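Clothing swap moves to the Garside room, and what to bring

The spring swap brought in more than we had tables for, so the next one is going to be in the Garside room on the ground floor. It has a wide door, two long walls for rails and a sink at the back. Denise Horrocks has booked it for the whole afternoon in December. The exact date will be in the next newsletter, once the heating work in that part of the building has been scheduled.

The rules are the same as last time. You can bring up to nine items per household, clean and ready to wear. Each one gets you a paper token, and each token gets you one item from the rails. Children's clothes under size 5 don't need tokens at all. Shoes are fine if the soles are sound. We can't take underwear, swimwear, pillows or anything with a strong smell of smoke.

Tokens left over from the spring are still good. Several people have asked about this. If you lost yours, talk to Reece Kettle at the desk, who has the list from last time.

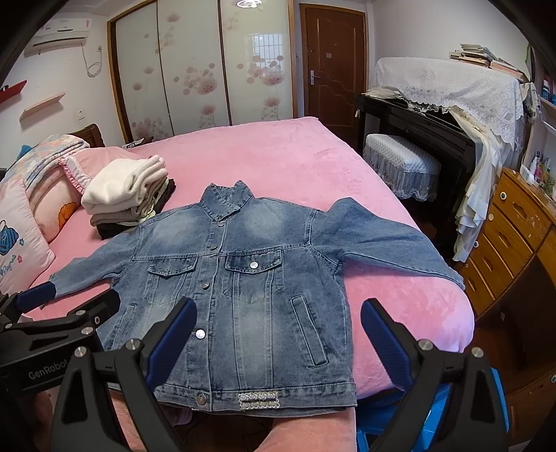
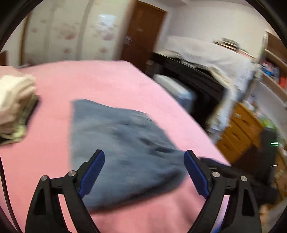 Most of what got left on the rails in the spring was in decent shape but had some small thing wrong with it. Poppy Oakley sorted through the leftovers and found that missing buttons were the main problem, followed by stuck zippers and hems that had come down. Please spend a few minutes going over each piece at home before you bag it. Spread it out flat on the bed, as with the denim jacket, and check the front first, then the cuffs and the inside of the collar. Turn the pockets out. Last time we found house keys, a library card and a folded check, and only the keys have been claimed.

Metal buttons on jeans and jackets can't be sewn back on the way shirt buttons can. They are pressed through the cloth with a tack on the back, and you need a kit and a hammer to replace one. Damián Valdebenito has a kit and will be at the mending table from the start until the coffee break. He can also do snaps. He can't do leather, and he asks that you not bring him coats with a full lining, as they take too long.

For ordinary mending, bring the thread if you have a match for it. We have black, white, navy and a lot of brown.

Sizes are still a headache. Labels from different makers don't agree and older ones agree even less, so we're going to sort by measurement this time. For tops and jackets, lay the garment flat, measure straight across from armpit to armpit, and write the number on a piece of masking tape stuck to the inside. For pants, measure across the waistband. Inches, please.

We still need help with setup. There are 27 folding chairs to bring down from the upper floor, and the rails have to be picked up from Cletberg that morning. Liam Yeoman is driving the van and could use a second person who doesn't mind lifting. Whatever is left at closing goes to the thrift store in Wirumholm, which has asked us to use clear bags and keep coats separate.

Sign-up sheet is on the board next to the mailboxes. You can also leave a note for Denise in the office.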